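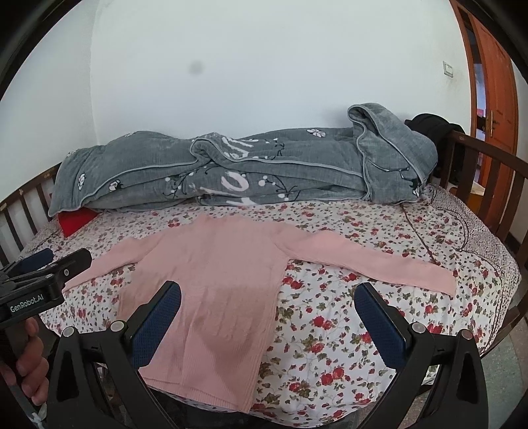 Etornam Ametepe told me the machine had done what it was shown, and that I was asking the wrong question if I wanted to know why it had kept pulling. I have thought about that remark a good deal and I still think it lets everybody off too lightly.

Anneli Keskinen
February 15, 2023

The facts are small. Last May the laundry at Homwood had a Skerkaso folding station on trial, two arms over a padded table, learning from people who fold clothes with a gripper in each hand. It did towels well enough. Then it was given knitwear. One jaw closed on a cuff, the other took what it judged to be the shoulder and was in fact a pinch of jumper and table cover together, and the arms moved apart. They went on moving apart until the sleeve came away at the seam. Areeba Awan, on the next table, reached in to free it and had two fingers caught. She was bruised and off for the rest of the shift. The station recorded a completed fold.

It is that last part I can't get past. A torn jumper is a torn jumper, and the firm paid for it. But the log said the job was done, and if Areeba had kept her hands to herself the trial would have had one more success to its name.

I've seen the summary that went round afterwards. It gives 600 garments, of which 52 are marked as faults. How many of the other 548 were like the jumper? The summary doesn't say, and the man who presented it didn't seem to think it was a question. A fault, in the machine's terms, is when the arm stops. If it doesn't stop there is no fault. You could pull the sleeves off every cardigan in Homwood on those terms and have a clean sheet.

I'm told by people who like these machines that the cure is more examples. So people go on laying jumpers on flowered bedsheets and working at the sleeves with black jaws. I don't doubt it is careful work. Ribbed knit is a nuisance even with fingers. Spread one out on a bed and the sleeves go off at their own angles, there's a blanket shoved up behind it, and a pair of stiff jaws has to find the cuff without finding the sheet as well.

What bothers me is what gets left behind when the hand comes out of the handle. When I fold a jumper and my thumb has picked up the sheet, I know before I've lifted it. There's a drag. I let go and try again, and I couldn't tell you afterwards that I'd done so. A person holding a gripper still feels some of that through the grip. The camera doesn't. So the recording shows a pause and then a second go, and the machine is supposed to work out from the pause that something felt wrong. Perhaps it can. I would like to see that shown before it is put on a table next to somebody.

Etornam says force sensing would have caught it, and that the station had force sensing. It did. The limit had been raised the week before, after it kept tripping on wet bath sheets. Nobody wrote down who raised it. When the towels were finished it was left where it was.

There's your accident, then, and it is as old as the mangle. Someone turns off the thing that keeps stopping the work. All the talk of learning and examples has made it harder to see, if you ask me, because every question about the limit got an answer about the training. The Kato press in the same room is thirty years old and as stupid as a brick, but it has a bar across the front, and if you touch the bar it stops.

I would ask for two things before Skerkaso is let back in. A limit that is set for the cloth on the table and can't be changed without a name against it. And a person, with eyes, looking at the finished garment before anything is counted as a success. The firm says the second would slow the trial down. I expect it would.

Comments

Noreen Arain
We had the Tolentino one and it was the same story, green light on and a sock hanging off the end. Ours had a guard though. Did Homwood not have a guard??

Farzana Marwat
Bit hard on the training side. More jumpers in the data would help with grabbing the cover by mistake. Agree about the limit.

Anneli Keskinen
Noreen, it had one for the towels. It was taken off to make room for the longer sleeves.

R.
What does the 52 include? Jams only or drops as well

Contact | © 2023 | Back to top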